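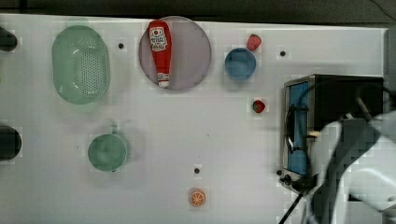 Colander, plate, ketchup, strawberries.

I kept a list of everything we threw out of the fridge in June. I wrote it on the back of an envelope and then copied it into a notebook when the envelope filled up. It came to 31 items over the month. Most were small: half a lemon, the end of a loaf, rice from a takeout order. The worst was a whole bag of spinach that had slid behind the milk.

I stopped keeping the list after that, but I changed how I shop, and I've stuck with the new way long enough to write it down.

I used to do one big trip to Rundstead on Saturday morning. Now I go twice a week and buy less each time. I set a limit of $40 for the midweek trip. Some weeks I go over by a few dollars – usually because of cheese.

The other change is that I cook from the front of the fridge. Leftovers go on the top shelf at eye level and nothing else is allowed there. Tanner Gagnon suggested that one when I complained to him about the spinach. He keeps his leftovers in clear jars. I tried jars and went back to bowls with a plate on top.
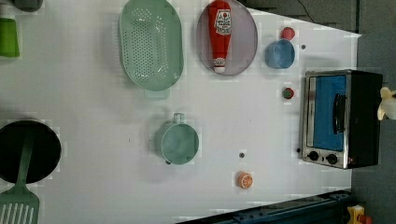 HOME & KITCHEN

Soup is where most of the odds and ends go. I soften an onion, add whatever vegetables are getting tired, cover with water and let it simmer for 40 minutes. Salt at the end. If there's rice left over it goes in for the last few minutes. My son puts ketchup in his and I've stopped arguing.

Bread ends go in a bag in the freezer and become crumbs when the bag is full. Herbs I still get wrong. Parsley lasts six days in a glass of water, cilantro barely makes it to the weekend, and I haven't found a fix for basil.

I plan to do the list again next June and compare the two.

31 shares
6 comments

Recent posts
Cleaning out the pantry, part 2
Is a chest freezer worth the space?
Arif Bhattacharjee's lentils
What I plant on the back steps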